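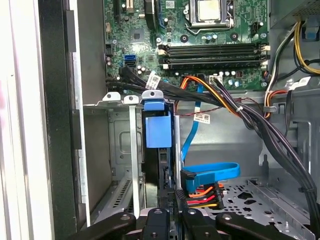

Carte mère de la tour, processeur sans ventirad, quatre emplacements mémoire vides.

De : Nazmiye Kurtuluş
À : liste entraide-postes
Objet : Re: [entraide] quelle mémoire pour le serveur de la bibliothèque ?

Bonjour à tous,

Le vendredi, Yüksel a écrit :
> Avant d'acheter, il faut savoir combien de fiches vous avez et
> combien de personnes travaillent en même temps. Pour un petit
> catalogue, 8 Go suffisent largement. Et pourquoi pas garder
> l'ancien portable comme serveur ?

Merci pour ta réponse. Nous avons 2 709 notices dans le catalogue, et 7 postes qui le consultent, dont 2 seulement en saisie. Donc ce n'est pas grand, je suis d'accord avec toi.

Pour le portable, j'ai essayé pendant le mois d'août. La recherche par titre va bien, mais la recherche par sujet a pris 90 secondes un matin, et les lecteurs sont partis. J'ai relu le journal de la base : l'index des sujets n'était pas reconstruit depuis l'importation des notices de Poviritz. C'est peut-être cela le vrai problème — pas la machine.

Je voudrais donc poser deux questions, si vous permettez.

La première : est-ce que quelqu'un a déjà reconstruit un index sous Juvel sans arrêter le prêt ? La documentation dit que c'est possible, mais elle ne dit pas ce qui arrive aux retours enregistrés pendant ce temps.

La deuxième concerne les vedettes-matière. À Poviritz ils écrivent « Contes turcs », chez nous « Contes — Turquie ». Faut-il corriger à la main, ou faire des renvois ? Je préfère les renvois, mais ma collègue craint les doublons dans la liste.

Je peux envoyer un extrait du fichier à qui veut le regarder.

Bien cordialement,
Nazmiye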